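Ticket 2381
Opened: Monday, December 1, 2025
Opened by: Intan Chin
Site: Demville apartment, kitchen
Appliance: Mallano dishwasher, freestanding, model year unknown (it was here when we moved in)
Status: Closed, fixed by owner

What's going on

Hi again! The dishwasher has started walking. I don't know how else to put it. I load it in the evening, go to bed, and in the morning it has crept out from under the counter and turned a little toward the fridge. It also thumps during the first wash, enough that my downstairs neighbor texted to ask if I was moving furniture at night (I was not).

It still cleans fine. No error codes, no leak that I can find, and the door latches like it always did. The only thing that changed is that in August I pulled it out to look for a ring I'd dropped, and then I shoved it back in by myself, which was probably dumb. I also gave it one of those Rothe anti-vibration pads under each front corner, the square black rubber ones, because the lady at the store swore by them.

What I tried first

I ran it empty. It moved less, but it moved. Then I ran it with only the top rack loaded, and that was almost quiet. With the bottom rack full of pans it was back to thumping, so weight has something to do with it.

I put a level on top, front to back and then side to side. Front to back was okay. Side to side was off by a mile — the bubble was practically leaning on the glass.

Reply from Virine Home Support

Thanks Intan, that's a really useful write-up. Before we send anyone out, please open the door all the way and look at the floor underneath from above. We'd like to know how the pads are sitting compared with each other. Please unplug the machine and don't put any weight on the open door while you're down there.

My update

OK, I did that and felt pretty silly. The door is down, you can see the ridges on the inside of it, and the two black pads are on the tile below. One is near the front lip and the other is a good bit farther back, over by the hinge side. I had pictured them lined up like little soldiers all this time.

The tiles are scuffed and smudgy too. I'm going to mop before I put anything back, and I'll pick up the crumb or whatever it is that's sitting out there. 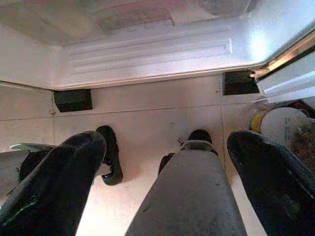

Fix, in the order I did it

1. Unplugged it and shut off the water valve under the sink. Emptied both racks and closed the door.

2. Slid the machine straight out on a folded towel. Slowly this time, with my brother on the other side, so the hose didn't get yanked.

3. Took both pads out and washed them in dish soap. Mopped the floor and let everything dry overnight.

4. Put the level back on top and turned the adjustable legs until the bubble sat in the middle both ways. One front leg needed nearly 5 full turns, so yeah, there's your thumping.

5. Set the pads back down square to the grout lines, one under each front leg, and lowered the machine onto them. Checked the level again and it had drifted a hair, so I gave it one more quarter turn.

6. Water on, plug in, short cycle with the pans loaded on the bottom. I stood there the whole time with my coffee like a weirdo.

Result

It hums now! No thump, and the strip of painter's tape I stuck on the floor at the front corner is still lined up after three nights of regular loads. My neighbor sent a thumbs up.

Still no ring, by the way. If your guy ever does come out to Demville for something else, please have him look behind the kickplate.

OK to close this one.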